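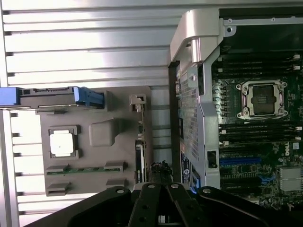 Grey tray and blue handle, up close.

Well, it's happening! The old Strand library is getting its evenings back from June, and I'm probably more excited about it than a grown adult should be. Doors will stay open until 10 at night, and there'll be a proper repair-and-swap table where you can bring a tired computer, a lamp, a toaster, whatever you've got sulking in the cupboard.

I popped in to see Torunn Ekström, who runs the place, and she was halfway up a ladder putting labels on shelves. The council had set aside 3000 pounds for the late hours (new lights in the reading room, mostly, plus a kettle that doesn't trip the fuse) and the rest is coming from Vandero, the bike shop on the corner. "People kept asking me where they could sit after tea without buying anything," she told me. "I got fed up of saying the bus shelter."

The reading room will be the quiet end. The noisy end is through the double doors, with board games, the swap table and Imo, the little café van, parked outside the back door selling soup. I've had their leek one and I'd walk there in the rain for it.
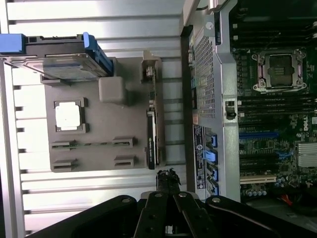
A tower with its hard drive in a blue caddy and a green Dell motherboard.

Books first, though! Some 200 new titles have been ordered, heavy on crime and gardening as that's what we all borrow, and the Drendis reading group is moving over from the church hall. They're doing a ghost story to start with, and you don't need to have finished it to turn up. I never have.

If you want a slot at the swap table, put your name on the sheet by the front desk. Children need a grown-up with them after 7. Parking is still dreadful, so walk if you can.

We use cookies to remember your settings. Accept / Manage choices

Comments (3)

marg_b: About time. Will the large print shelf be moving again? Only just found it.

Pete from the hill: Leek soup AND ghost stories, see you there

jojo77: is there a step at the back door? asking for my mum's chair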